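Hand-held gripper: tips for clearing a kitchen table
Posted by Hemant Semwal, Rirholm shared workshop

Fit the finger pads before setting the jaw travel. Pads add thickness, and a jaw zeroed on bare plastic will bind at full close. Tighten each pivot until the finger stops wobbling, then back the screw off slightly. If the finger does not swing freely under its own weight, it is still too tight.

Practise on light rubbish first. Thin bags fold into the jaw from almost any angle; paper cups need a square approach, or one pad touches early and the cup rolls.
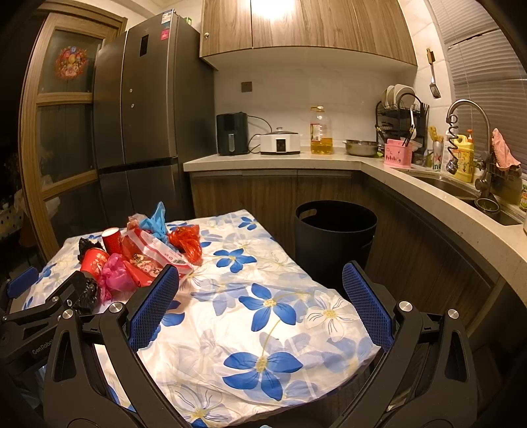 Jaw open over the cloth, bags and paper cups grouped at the back left, bin to the right.

Take bags by the knot where there is one. A bag held by its loose end swings and catches on the bin rim. Large food packets go in last - they bridge the opening and hold up everything dropped after them. Approach a packet from its short end and lift before turning.

Keep the wrist level. Tilting twists the load against the pads, and Anju Bhatt's test log puts most of our drops there: 40 in 257 lifts, nearly all with the wrist over. A creased tablecloth is a nuisance too. Close the jaw 3 mm above the surface or the pads will pick up a fold along with the rubbish.

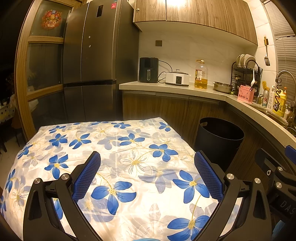
Wipe the pads with a damp cloth after each session and let them dry with the jaw open. Grease shows up first as slip on smooth plastic. Check the pivot screws at the same time, and mark each head with a dot of paint so that any movement is obvious.

Spare pads are in the drawer marked Losero. Ask Shivam Dwivedi before cutting new ones.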